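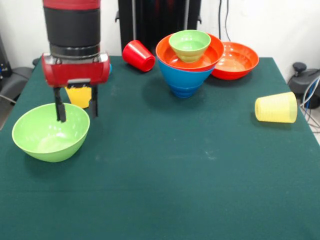 Ticket 116 - Gripper loses cups during table clearing
Site: Pustevby
Opened by: Bushra Zaidi
Status: reopened

Original report
Arm closes on a cup, lifts, and the cup drops before it gets to the bowl. Worse with the thin-walled plastic cups. Bowls are mostly fine. No error on the controller. The log says "grasp OK" every time, including the times the cup is rolling across the cloth.

Reply from Woditz support
Please update gripper firmware and rerun calibration. This resolves most slip reports.

Zaidi
Done, both. 60 picks before the update, 60 after. Drops went from 11 to 10. I would not call that resolved. Please don't close the ticket again without asking me.

Reply from Woditz support
Finger pads may be worn. Rated life is 3,000 cycles.

Zaidi
The counter on this gripper says 700. I swapped the pads anyway from the Hamstead spares box. Same drops. Old pads are bagged and labeled if somebody wants to look at them, but I doubt they'll learn much.

Next thing I tried was lowering the closing force, on the theory that the cup wall buckles and pops out. Fewer drops at the low setting, but now the bowls slip. So force matters. I still don't believe it's the whole story, as the same cup in the same spot will hold twice and then fall.

Reply from Esfahani (integrator)
Could be the width check. If "grasp OK" only looks at whether the fingers stopped early, a squashed cup passes. Can you send finger position at close and again at lift?

Zaidi
Attached. Position drifts inward during the lift on every drop in the log, and the status never changes. So the check runs once at close and then stops looking. That is the fault I'd like fixed. A force table per object is a workaround, and I've been handed a few of those already.

Until then we run at reduced speed with the gate shut - a drop that reports success is a safety matter to me, even with plastic cups.

Waiting on Woditz.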